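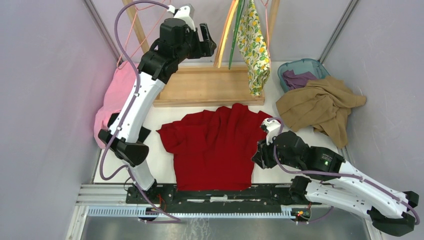
White tabletop, pale lavender-grey walls.

Painting the box room: is grey with a bit of purple in it a mistake?

plumline
I have 6 litres of Skavura matt in a shade called Todorova, bought in the August sale and non-returnable. On the card it was grey. On my test patch it is grey until teatime, then it goes distinctly mauve. The room faces north and has one window the size of a tea tray. My other half says it looks like a dentist's. Do I carry on?

gable_end
North light does that. Any grey with red in it will turn purple on you by four o'clock. Paint it and put in a warm bulb.

Mossop403
Disagree with gable_end. A warm bulb on a mauve wall gives you pink. I did our landing in something similar and lived with it for 18 months, mostly by keeping my eyes on the stairs.

plumline
Pink might be an improvement on dentist.

wunico_fan
Have you done a second coat on the patch? Greys dry all over the place on bare plaster. Also, how big is the patch? If it's the usual postage stamp, you're judging the old magnolia round it as much as the new stuff.

plumline
One coat, and it's about as big as a paperback. Point taken.

gable_end
Paint a big bit of lining paper, two coats, and move it from wall to wall. I've said this in around 154 threads and will doubtless say it again on Tuesday.

Mossop403
Or tint it. The trade counter in Cundaleck will put a drop of yellow in for nothing if you ask nicely and it isn't Saturday.

wunico_fan
Please don't tint it. You'll never match it again when somebody drags a wardrobe past.

Mossop403
It's a box room. The wardrobe wouldn't get through the door.

plumline
Update: lining paper done, two coats. Much calmer -- still a touch mauve in the corner by the door, but I can put the ironing board there. Other half has moved from dentist to "quite a nice dentist". Starting on the ceiling first.

gable_end
What white are you using on the ceiling?

plumline
Oh no.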